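Course: Introduction to Storage and Handling of Goods
Handout 4: Stacking, stability and unit loads
Prepared by Jolanta Śliwiński 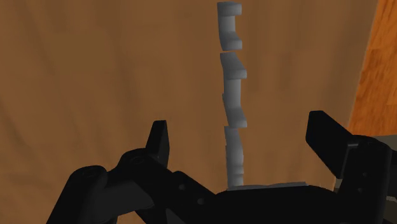

Before you read this handout, please look again at your notes from Handout 3, where we spoke about packaging and the difference between a primary and a secondary package. Today we go one level up, to the unit load, and we ask why some stacks stand for a year and others fall on the first corner of the truck.

1. What is a unit load

A unit load is a group of goods which is moved and stored as one piece. The most common case is a pallet with cartons, but a bundle of pipes with two straps is also a unit load, and so is a steel cage full of castings. The idea is simple. Moving one thing of 500 kilograms with a truck is cheaper than moving fifty things of ten kilograms by hand, and there is less damage, because every touch of the hand is a chance to drop something.

The price we pay is that the unit load must hold together. For this the goods have to help each other, and the person who designs the stack must know a little mechanics. We need only a little. In this course I will not ask for any calculation that you cannot do on one side of paper.

2. Center of gravity

Every body has a point where we can imagine all its weight to be. For a carton which is filled evenly, this point is in the middle. For a carton with a motor in one corner, the point is near the motor, and the warehouse worker does not know it unless the carton is marked.

A stack stands as long as the vertical line through its center of gravity falls inside the base. When the line goes outside the base, the stack falls. The same must be true at every level: take any layer in the stack, consider all that is above it as one body, and check that the center of this body is over the supporting layer. Students often check only the bottom. Please check every level, also the top ones.

Suppose we place equal cartons one on another and each one is moved a small distance to the right. No single step looks dangerous. But the steps add up, and the center of the upper part travels to the right with every carton. In the exercise at the end you will find how many cartons can be placed before the stack falls.

3. Height and base

The ratio of height to the shorter side of the base is called slenderness. A low and wide load has small slenderness and is hard to turn over. A tall and narrow load needs only a small push at the top.

When a truck brakes, the load feels a horizontal force. For a solid block with its center in the middle, the block begins to tip when the horizontal acceleration, divided by the acceleration of gravity, is greater than the base divided by the height. So if the load is twice as tall as it is wide, it will begin to tip at one half of g. If it is four times as tall, one quarter of g is enough. The weight does not come into this formula. A heavy stack and a light stack of the same shape tip at the same moment, and this surprises many people in the first year. The heavy one only makes more damage.

Before tipping, the load may also slide. Sliding depends on friction between the surfaces. With cardboard on dry wood the friction is quite good, with plastic film on plastic film it is poor. A load which slides early may never tip, but it may go through the side of the truck, so we cannot say that sliding is the better case.

4. Patterns of stacking

Column stacking means that each carton stands exactly on the one below, corner on corner. The strength of a cardboard box is mostly in its vertical edges and corners, so this pattern uses the box very well. Its weak side is that the columns are not connected with each other, and an outer column can lean away.

Interlocked stacking means that the cartons of each layer are turned, like bricks in a wall. The layers hold each other and the load is more stable from the side. However, the corners now stand on the middle of the panel below, where the box is soft, and a large part of the compression strength is lost.

Mixed stacking is the compromise. The lower layers are in columns, where the pressure is highest, and the upper one or two layers are interlocked to close the load. In our case study this was the choice of the Poltach warehouse.

5. Nesting and profiles

Not all goods are boxes. Crates, trays and many plastic containers are made with a rim or a lip so that the upper one sits in the lower one and cannot move sideways. For such goods we distinguish:

Stackable: the upper piece stands on the rim of the lower piece, full or empty.
Nestable: the empty upper piece goes inside the lower piece and saves space on the way back.
Stack and nest: the piece does both, depending on how it is turned.

The play in the joint is important. If each joint allows two millimeters of movement, a stack of ten has nine joints, and the top piece can be 18 millimeters from its place before anyone has made a mistake. The designer who asks for less play will get a straighter stack but also containers which stick together in cold weather or when the rim is dirty. Ask your supplier about tolerances and get the answer in writing.

6. Case study: returns at Clindelton

The distribution center in Clindelton receives glass jars from a producer named Kozłowski. In July the quality inspector, Jahangir Barua, recorded 149 damaged cartons in one month. After the change described below, the number in the following month was 2 in the same product group.

The first thought was that the jars were too thin. The inspector then drew a small map of the pallet and marked the place of each damaged carton. Nearly all marks were in the lowest layer and on the outer side. A weak jar would be damaged in any place, so the map pointed to pressure and not to the glass.

Two things were found. First, the cartons went over the edge of the pallet by 30 millimeters on each long side, so the outer vertical walls had no support. Second, the pattern was interlocked from the first layer. The pallets were changed to column stacking with mixed upper layers, as at Poltach, and the carton was made a little shorter to fit the pallet. The jars stayed the same.

Please note what this study does not show. Both changes were made in the same week, so we cannot say which one helped more. Siobhán Geraghty asked this question in last year's group and it was a very good question. If you write a report of this kind, try to change one thing at a time, or say openly that you could not.

7. Securing the load

Stretch film is the usual method. It must also go around the pallet itself, at least two turns, otherwise the goods are one body and the pallet is another. Straps are stronger but they cut into soft corners, so use corner boards. Anti-slip sheets between layers are cheap and are often forgotten.

Exercises

a) A load is 800 mm wide and 1600 mm tall, with the center of gravity in the middle. At what horizontal acceleration does it begin to tip?

b) Equal cartons 400 mm wide are stacked so that each one is moved 50 mm to the right of the one below. Which carton makes the stack fall? Check every level.

c) One carton can carry 132 kilograms in laboratory conditions. Use a safety factor of four for humidity and long storage. Each carton weighs 11 kilograms. How many cartons can stand on the lowest one?

d) Draw the damage map you would expect if the jars in Section 6 had been truly too thin.

Hand in exercises a) to c) on paper. Exercise d) will be discussed in the group led by Cyprian Sobczak.

Reading for next time: the chapter on racking, without the part on drive-in racks.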